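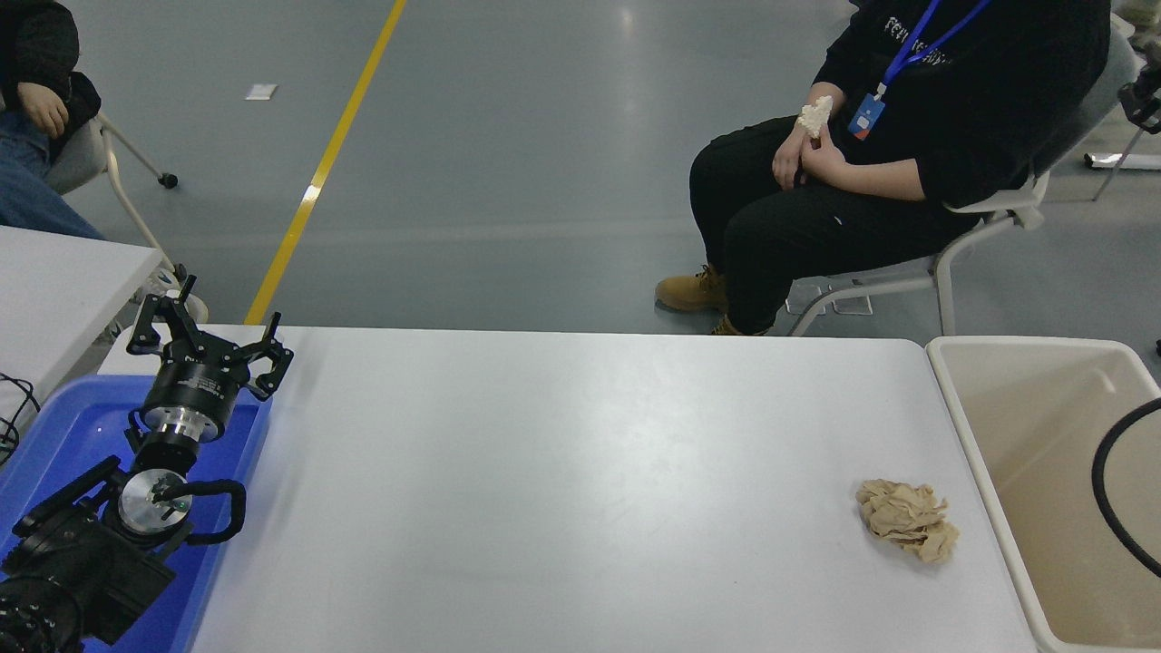 September 2021

From the kitchen: the great focaccia swap

Our July focaccia recipe drew more mail than anything we have run, most of it from people whose loaf could have propped open a door. Fair enough. We printed 140 grams of water where we meant rather more, and the Enuvora test kitchen has been hearing about it ever since.

So, a second go. Mix the dough the night before, give it 14 hours in the fridge and leave it alone. No peeking, no encouraging pats. In the morning tip it into a well-oiled tin and let it come up to room temperature, then dimple it with your fingers – harder than feels polite.

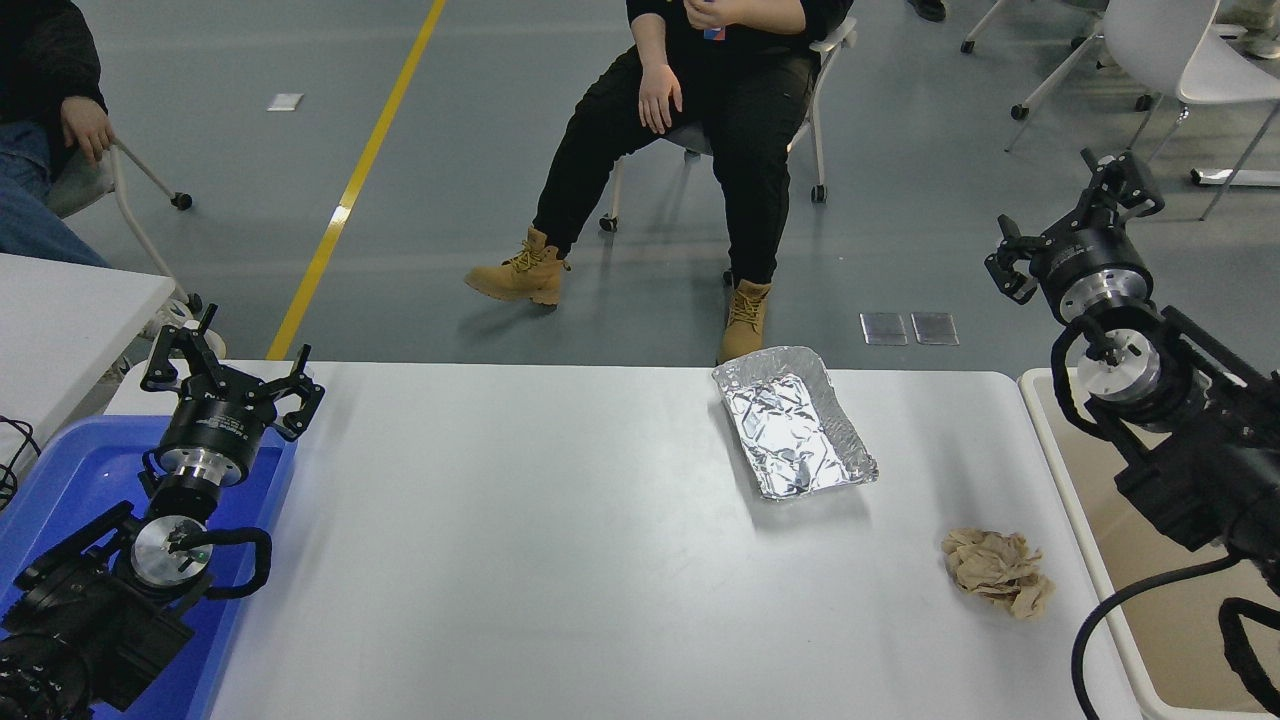 Rosemary is traditional. Olives are nice if the kids aren't watching. Almost 50 of you wrote in to defend pineapple, and we have filed your letters somewhere safe.

Bake until the top is a deep golden colour and your neighbours start finding reasons to drop by. Corrected quantities are on the Renent Street noticeboard, checked twice this time.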